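Cluneo skincare range: progress report to the Famcombe small producers' fund
Reporting period: March to August

Summary

The grant was awarded to help us take three products from kitchen-scale batches to a small retail launch: a cream cleanser, a night balm and a hand cream. Two of the three are now on sale. The hand cream is late and we are asking to move part of its budget into the next period. Spending is otherwise within the agreed headings.

Sales

We sold 2,564 units between the launch in April and the end of August. The cleanser made up well over half of that. Most orders came through our own website, with the rest split between the Famcombe market stall and 15 independent shops, most of them chemists and gift shops within an hour's drive.

The night balm started slowly. We think the price put people off, and we brought in a smaller tin in June. The smaller tin now outsells the full size, though the margin on it is thinner and we will need to look at that before Christmas.

Returns have been low. The commonest complaint was a cleanser lid that would not close properly after a few uses. We replaced every one that was reported and changed the lid in July.

Product testing at home

We recruited 201 people to use the cleanser and balm for six weeks and fill in a short form at the end. Of these, 42 dropped out or did not send the form back, which is more than we had planned for. Several said the form was too long to do on a phone. We have cut it to one page for the hand cream trial.

The main findings were:

The cleanser was well liked by people with dry or normal skin. People with oily skin found it heavy, and we have taken the words "for all skin types" off the label.

The scent of the balm divided opinion. We will offer an unscented version from the autumn – the base recipe stays the same, so the extra cost is mainly labels.

Instructions were not being read. A good number of testers were putting the cleanser on wet skin and finding that it slid about. The new carton says "use on dry skin" on the front.

Formulation and safety paperwork

The safety assessments for the cleanser and balm were finished before launch and are held at our unit. The assessor asked for a further stability test on the hand cream after the first sample separated in warm storage. We have changed the emulsifier and sent a second sample. The result is due in October and we will not fill any stock until we have it.

Packaging

Vetalar supplied the first run of bottles and jars. Quality was good but the minimum order was high for a firm our size, and we are still holding more of the large jars than we would like. The second run was ordered through Kushwaha, who will take smaller orders at a slightly higher unit price. Delivery took five weeks against the three quoted.

We looked at glass for the cleanser and decided against it for now. Postage would have gone up by more than customers told us they would pay, and a slippery glass bottle is a poor thing to have at the side of a bath. We are staying with plastic and have asked both suppliers to price a version with recycled content.

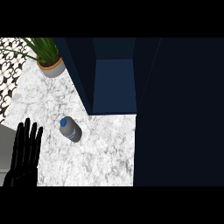
Spending against budget

Ingredients and testing are on budget. Packaging is over, mainly because of the lid change and the small tins. Marketing is under, as we dropped a planned stand at a trade fair and used the website and the market stall instead. The underspend on marketing covers the overspend on packaging in full.

The hand cream line has hardly been touched apart from the sample work. We would like to carry the remainder forward to the next period with no change to the total grant.

Problems and what we are doing about them

Filling by hand is still the slowest part of the work. On a good day two of us can fill and label enough for one shop order and the week's post, and there is no slack if either of us is ill. We have had a quote for a second-hand bench filler and will send a separate request about it.

The website went down for most of a weekend in May, just after a newspaper mention. We lost orders and have since moved to a different host.

Next period

Stability result and final recipe for the hand cream.
Home trial of the hand cream, using the shorter form.
Unscented balm on sale by November.
Review of the balm price and the two tin sizes.
Decision on recycled plastic once both quotes are in.

The next report will cover September to February. Receipts for this period are attached in a separate folder, numbered to match the budget lines.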